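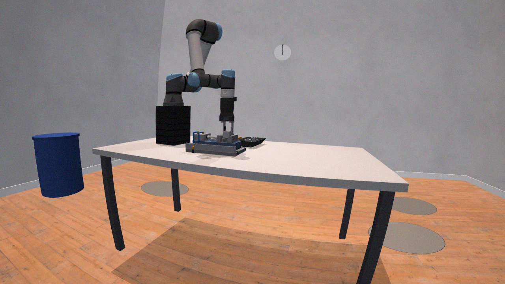
Ticket: Nightly backup of Katona ends with "completed with errors"
Status: Resolved
Opened by: Bianka Vincze, Tradance, Arngate office
Assigned to: Norbert Kocsis
Opened: May 10, 2025
Priority: Normal
Product: Curnent backup agent, file server Katona

Problem as reported (Bianka Vincze)

The nightly job on Katona has ended with "completed with errors" on every run since the storage change. Before that it ended with "completed". The summary mail lists 44 skipped files. The files are not the same from night to night, but most of them are in the Accounts and Drawings shares. I opened several of the listed files in the morning and they opened normally. Disk space on the backup target is fine, with 230 GB free. Nothing else on the server has been reported as slow or broken.

I need to know if the skipped files are in any usable backup, and what to change so the job finishes clean.

First reply (Norbert Kocsis)

Please attach the full job log. The summary mail only gives the file names. The reason code is in the full log, in the column after the path. Also send:

the job start time
the agent version on Katona
the output of the snapshot provider check, run from an elevated prompt
any other scheduled task that touches the same shares overnight

Do not delete or recreate the job yet. A new job starts a new chain and the old history is harder to read after that.

Reply (Bianka Vincze)

Log attached. Agent is current as of the March update. The provider check lists the system provider and one from the storage vendor. I did not know the second one was there. Overnight tasks on the same shares are the virus scan and the export that Kálmán Antal set up for the accounting package. I have asked him what time it runs.

Log excerpt:

snapshot requested, volume E
snapshot timeout, retry
snapshot timeout, retry
snapshot not available, continuing without snapshot
file in use, skipped
file in use, skipped
job finished, completed with errors

Analysis (Norbert Kocsis)

The skipped files are a side effect. The line to look at is "continuing without snapshot". With a snapshot the agent reads a frozen copy of the volume and open files don't matter. Without one it reads the live files, and anything held open by another program is skipped. That also explains why the list changes each night.

The question is why the snapshot fails. Two things to rule out:

The vendor provider. It was installed with the new storage tools and has registered itself for volume E. The agent asks for the default provider, and Windows hands the request to the vendor one first.

Snapshot storage. If the space set aside for snapshots is too small, creation can fail with a similar message. Check the limit for volume E.

Reply (Bianka Vincze)

Snapshot storage limit on E is set to 14 GB. Used is zero. The limit was the same before the storage change, according to Tamás Virág, who did the original build. Kálmán says the export starts at the same time as the backup. He can move it if needed.

Test 1 (Norbert Kocsis, remote session)

Ran a manual snapshot of E with the default provider. It timed out. Ran the same with the system provider named on the command line. It was created without delay and was then removed. Snapshot storage limit left as it was.

Result: the vendor provider is the cause of the timeout. Storage limit is not the cause.

Test 2

Set the provider in the Curnent job options from "automatic" to "system". Saved the job. Started it by hand during the day with the Drawings share in use.

Log excerpt:

snapshot requested, volume E, provider system
snapshot created
reading from snapshot
job finished, completed

No skipped files.

Note on the setting: it is per job. There is a second job on Katona for the profile folders, owned by Jolán Dudás. It uses volume D and has not shown errors, so it was left on automatic. If the storage tools are later pointed at D as well, the same change will be needed there.

Follow-up (Jolán Dudás)

Please set my job to "system" too. I would prefer both jobs to have the same options so that the next person does not have to work out why they differ.

Done. Both jobs now use the system provider. Restart of the agent service was not required.

Overnight check

The log was clean for 8 nights in a row after the change. Kálmán moved the export to start after the backup. The move was not needed for the fix, but it shortens the backup window, and the export file in the backup is now always the full one from the previous night instead of a partial write.
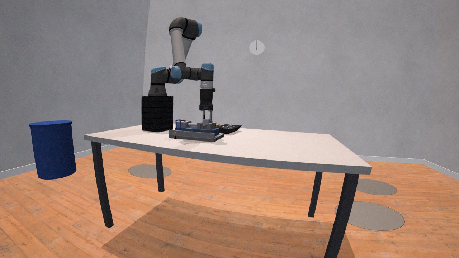

Are the files that were skipped before the fix missing from all backups?

Each skipped file is missing only from the run that skipped it. If the file was closed during an earlier or later run, the version on disk at that time was saved. To check a single file, open the restore browser, go to the file, and choose the version list. Gaps in the list match the nights it was skipped. A file that was held open every night will have no version between the storage change and the fix.

Restore check (Bianka Vincze)

I went through the version lists for Accounts. One database file has no versions for the whole period. It is held open by the accounting service at all times. The current version was saved in the manual run from Test 2. I restored that copy to a scratch folder and Kálmán opened it in the accounting package with no errors. The Drawings files all have at least one version from the period. No restore to the live shares was needed.

Remaining items

The vendor provider is still installed. Removing it is not recommended without asking the storage vendor, as their own tools may depend on it. With the job option set, it no longer takes part in the backup.

The summary mail does not say when a run continued without a snapshot. Feature request logged on the Curnent side. Until then, set "fail job if snapshot is not available" under job options, Advanced. With this on, a snapshot failure ends the run with a red status. Bianka has turned it on for volume E. Jolán has left it off for volume D for now.

Server notes for Katona updated by Tamás with the provider name and the option path.

Closing (Norbert Kocsis)

Cause: second snapshot provider installed with storage tools, chosen by default, timing out.
Fix: provider set to "system" in both jobs.
Closed with the agreement of Bianka Vincze. Reply to this ticket to reopen it if the timeout line shows up again.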